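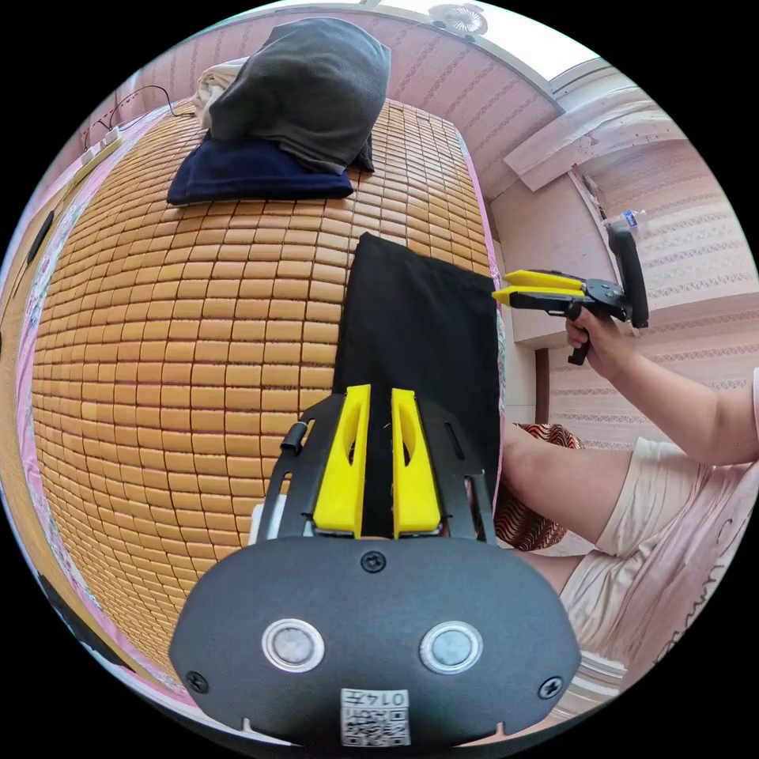 A mat of small tan tiles laid over a bed, with a pink sheet along one side.

Sleeping Cool: The Return of the Tile Mat

Every summer, households across warm and humid regions face the same question: how to sleep through a night that does not cool down. Air conditioning has become the usual answer, but it is costly to run, and in many older homes it cannot be installed at all. A much older answer lies on top of the mattress.

The tile mat is made of small, flat rectangles, most often bamboo, joined by cord or elastic into a sheet the size of a bed. It has long been used in parts of East and Southeast Asia, where it comes out of storage at the start of the hot season and goes back when the nights turn. In recent years it has found buyers well beyond those regions.

The principle is simple. A foam or cotton mattress traps body heat, and the sleeper soon lies in a pocket of warm, damp air. A hard, smooth surface takes heat from the skin more readily and does not soak up sweat. The gaps between the tiles allow a little air to pass. The mat does not lower the temperature of the room, and it should not be expected to replace a fan on the worst nights.

Chukwuemeka Aliyu, a textile researcher who has studied summer bedding for 18 years, considers the first few minutes the most important. "People judge a bed by how it feels when they lie down," he said. "If the surface is cool at that moment, they settle. If it is warm, they turn over, and then they keep turning."

His most recent survey gathered replies from 2356 households without central air conditioning. Of those that had tried a tile mat, most kept it on the bed for the whole summer. The common complaints were pinched hair, noise when turning over, and the hardness of the surface for those who sleep on their side.

Makers have tried to address these points. The workshop Zariņš rounds the edge of each tile and sets the cord in a groove so that the tiles close up without catching. Hustico, a larger firm, sells a mat with a thin cloth backing, which quiets the tiles and keeps them from sliding on a fitted sheet. The backing also holds some warmth, and buyers in very humid places may prefer to do without it.

Oisín Breathnach, who buys bedding for the retailer Woko, recommends handling a mat before paying for it. The tiles should be even in thickness and free of splinters. The cord should be firm but should give slightly when pulled. A mat that smells strongly of varnish ought to be left in the store.

Size deserves some thought as well. A mat that hangs over the side of the bed puts strain on its outer rows, and the cords there are usually the first to fail. One slightly narrower than the mattress will last longer. Many families leave the ordinary sheet in place underneath, where it protects the mattress and keeps the mat from shifting.

Care is not difficult. The surface should be wiped each week with a cloth wrung out in warm water, then left to dry in the shade. Strong sun can make bamboo brittle, and soaking swells the tiles and rots the cord. A new mat should be wiped down twice before its first use to remove dust left from cutting.

Storage causes more damage than sleeping does. Colm Ó Súilleabháin, who repairs woven and corded goods, receives most of his mats in early summer, when owners unroll them and find mold. He advises rolling the mat along its length, never folding it across the tiles, and keeping it in a cotton bag in a dry closet. Plastic covers should be avoided. Single tiles can be replaced, and he keeps a drawer of spares in the common sizes.

Infants should not be placed to sleep on a tile mat. Older adults with thin or fragile skin may find it too hard, and a light cotton sheet laid over the top will soften it at some cost in coolness. By the end of August, in most places, the mat can be wiped down, dried and rolled away until the following year.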